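23 Mar 2026
Adhesive notebook, Idcombe bench 2

Peel series on the Kivi paper labels continued. Same stock as the March trial, coated side out, cut along the grain. Adhesive is the Drukach water-based, batch 224, straight from the pail with no thinning. The pail had a skin on it again. Lifted the skin off and strained the rest through the coarse cloth.

Drawdown on glass first, then on the label stock. Coat weight came out even across the strip except at the last 40 mm, where the bar always lifts. Trimmed that end and discarded it. Strips pressed by the small roller, two passes each way, then left under the steel plate overnight.

Pull test in the morning. Peak readings were steady through the set. Failure was in the paper on the polypropylene panels and at the glue line on glass, same as last time. Glass panels were wiped with alcohol only – should repeat with a detergent wash before blaming the adhesive.

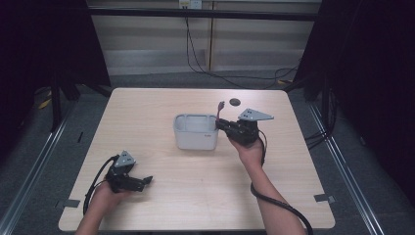
Does the skin in the pail change the solids of what is underneath? Slightly, going by the oven dish: the strained portion reads a little low against the supplier sheet, within what we accept for label work.

Counter on the roller stood at 2,706 at the end of the set. Bearing on the drive side is noisy. Grease it before the next run, and check the nip gap with the feeler strips afterward.

Apostolos Liapis wants the Ullano tackifier tried at a low dose in the same batch. Fine by me, but it goes in a separate jar and gets its own drawdown. The last time it was added to the pail we lost the control.

To do
Detergent wash, glass panels, repeat pull
Oven dish in duplicate
New cloth for straining, the old one is shedding
Ask stores for pails with a tighter lid

Humidity logger battery replaced. Gap in the overnight record, so no humidity figure for this set.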